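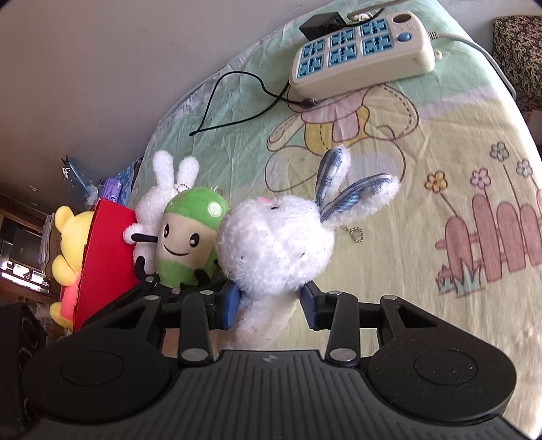
7. Packing Plush Toys

Applies to: Levholm red cardboard box.

7.1 Lay the toys on the bed. Move power strips and plastic bags clear of the work area.

7.2 Place rigid items, such as open tubs, upright against one wall of the box.

7.3 Lower the rabbit in diagonally, ears up.
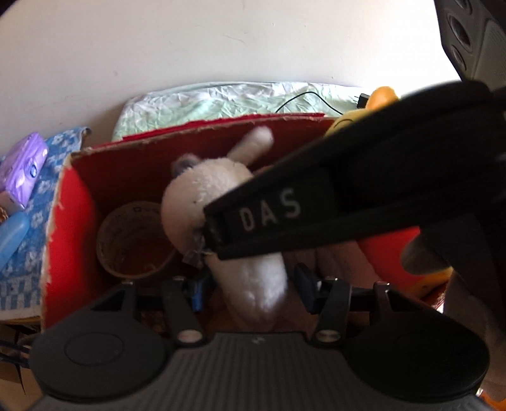
7.4 Leave 2 inches between the tallest ear and the closed flaps.

CAUTION: Do not lift the box by torn edges.

NOTE: Pack key-ring toys with the chain facing inward.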